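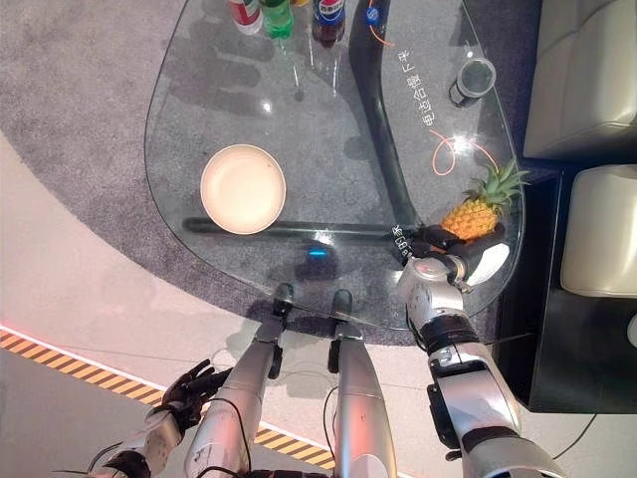

Why Can You See Through a Glass Table?

Put your hand under a wooden table and it disappears. Put it under a glass table and you can still see all your fingers. Both tables are hard. Both will hold up a bowl or a pineapple. So what is different?

It has to do with light. You see things when light bounces off them and reaches your eyes. When light hits wood, some of it bounces back and the rest gets soaked up. None of it comes out the other side. When light hits clear glass, most of it goes straight through. It lands on the carpet below, bounces up, and comes back through the glass to you. That is how you can see the carpet, and the legs or bars that hold the table up.

What is glass made of?

Mostly sand. The sand is mixed with other powders and heated in a very hot furnace until it melts into a thick, glowing liquid. To make a flat sheet, the liquid is poured onto a bath of melted tin. It spreads out smooth, like syrup on a plate, and then it cools slowly and goes hard.

A sheet can be cut into almost any shape. Some tabletops are square, some are round, and some have a curvy edge like a puddle. The edges are ground down so they are not sharp.

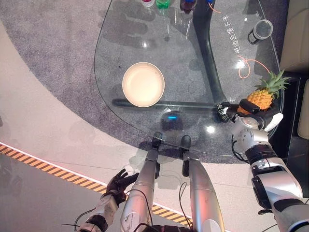
Not all of the light goes through. A little bounces off the top, the way it does from a pond. Look at a glass table under ceiling lights and you will find bright spots on it. Move your head and the spots move too. Stand a bottle on the glass and you may see a second bottle, upside down - that is its reflection.

Is it strong?

Glass for tables is often heated again and then cooled quickly with blasts of air. This is called tempering. Tempered glass is several times stronger than plain glass. If it does break, it crumbles into small lumps instead of long, sharp pieces. It is still glass, so do not climb on it or drop heavy things on it.

Try it yourself

You need a clear drinking glass, a sheet of paper and a flashlight. Make the room dark. Shine the flashlight through the glass onto a wall, then hold the paper in the way and look at the wall again.

Words to know

Transparent: lets light through so you can see clearly
Opaque: does not let light through
Reflection: light bouncing back from a surface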